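Thread count, again

Every January the white sales come back and every January I get asked what thread count to buy. My answer hasn't changed. I don't trust the number.

I bought a set marked 1000 from Astis two winters ago. It felt heavy, slept hot and pilled by spring. The sheets I keep going back to are old cotton ones with no number on them at all.

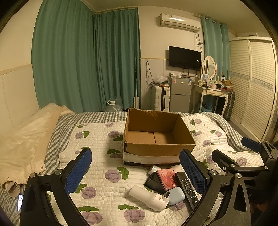
Rornbridge Household Thrift Club — Members' Blogs

The trick, as far as I can tell, is in how you count. Twist several thin strands into one yarn, count every strand, and a middling sheet suddenly looks like a palace. Ploltex now sells one labeled 3000. I'd like to see somebody find all those threads with a magnifying glass.

Marin Dumitrescu from our club wrote to their customer service to ask how they got the figure. He received a coupon for up to 2 pillowcases and no answer. I've read the email and it says "luxury" in every paragraph.

Then there's the Ristić shop downtown, where one set is marked 513. Why 513? I asked, and the clerk said it came that way from the supplier. I sort of liked it better for being such an odd number, and then I got annoyed with myself for falling for that too.

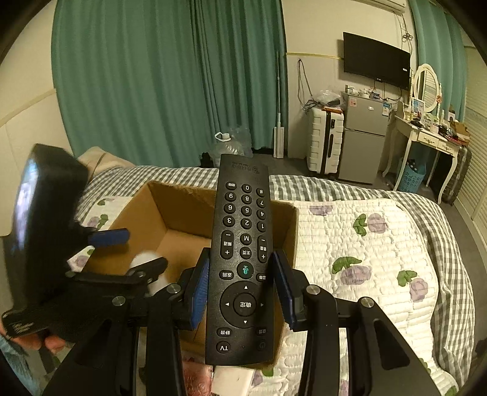

Remote, keypad end up.

So I've gone back to touching things. Open the package if they'll let you. Hold one layer up to a lamp and see how much light gets through. Rub it against itself for a minute and look for fuzz. Check the return policy before you wash anything — mine ran out while the Astis set was in the dryer.

I still don't know what to make of bamboo.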